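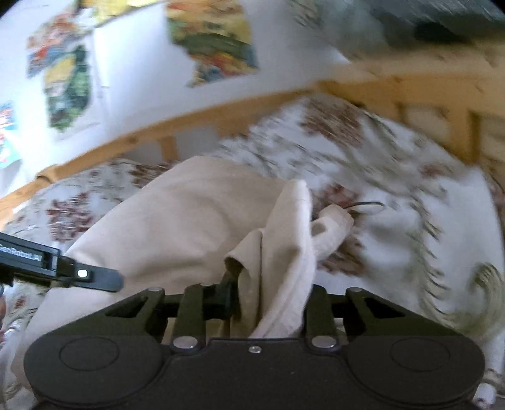

Birutė Koppel wrote to ask whether the ferry to Skonura can be reserved before the outbound flight is confirmed, and whether a missed sailing means losing the fare. Both points are covered in the steps that follow, which apply to all independent travelers using the Plernmont route.

How to book the crossing to Skonura

1. Choose your sailing
Ferries leave Plernmont harbor at 8 a.m. and again in the early afternoon. The morning sailing is the better choice for travelers continuing to the northern villages on the same day. From October the afternoon service is withdrawn, and only the morning departure may be booked.

2. Reserve a place
Reservations are handled by the Konstantinidis ticket office on the quay or through its website. A place may be held without a flight number. Enter "to follow" in the arrival field and supply the details no later than 5 days before departure. Reservations without arrival details after that point are released.

3. Pay the fare
The adult fare is 43 euros each way. Bicycles and large sports equipment must be declared at the time of payment – they cannot be added at the gate.

4. Check in
Passengers should present a printed or saved confirmation together with a passport or national identity card. The gate closes well ahead of departure, and late arrivals are not boarded even if the ship is still at the quay.

5. If you miss the sailing
The fare is not lost. Go to the ticket office on the same day and ask for a transfer to the next available departure. One transfer is permitted per booking. A second missed sailing requires a new ticket.

6. Arrange onward transportation
The Feto shuttle meets each ferry and stops at the main guesthouses in Skonura. Travelers staying farther inland should ask their host to arrange a pickup, as the shuttle does not leave the coast road.

Cancellations

Requests must be made in writing and must quote the booking reference. Refunds are returned to the card used for payment. Bookings made through a travel agent are refunded by that agent.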